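Frequently Asked Questions
Pelum Creek Litter Trap Program

What is a litter trap, exactly?
It's a floating boom with a mesh basket at one end, tied across a creek or a stormwater drain. Rubbish drifts down after rain, meets the boom and gets nudged along into the basket, and our crew comes by and empties it. We have eight of them along Pelum Creek, and we'd dearly love a few more!

Will the ducks be all right?
We get this one more than any other, and we're glad people ask. The boom sits on the surface and only hangs a short way down, so fish and eels swim under it, and the ducks hop over (or sit on it for half the morning, if it's sunny). Gerrit Declercq checks the baskets for wildlife before anything is lifted out.

How often are the traps emptied?
Every two weeks through the drier months, and after any decent downpour. If you walk past and a basket looks full to the brim, please do send us a message. We don't mind hearing it twice.
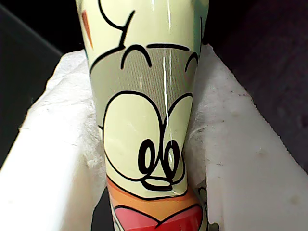 Where does it all go once it's collected?
Back to the shed on Miltov Road, where it's sorted on long tables. Clean hard plastics and cans are recycled, and the rest, I'm sorry to say, goes to landfill. Creek rubbish tends to be muddy, and the recycler can't take it in that state.

Can I come and help with the sorting?
Please do! Sessions start at 5 pm and run for two hours, with a cuppa afterwards. Gloves are supplied, but wear closed shoes and clothes you're not fond of. Kids are very welcome with a grown-up.

Can our school or street have a trap?
Quite possibly, though it depends on the width of the waterway and whether we can get a ute down to the bank. Elli Turunen looks after new sites and will happily come out for a look. We take requests until the end of May, and she rings everybody back, even if it takes her a little while.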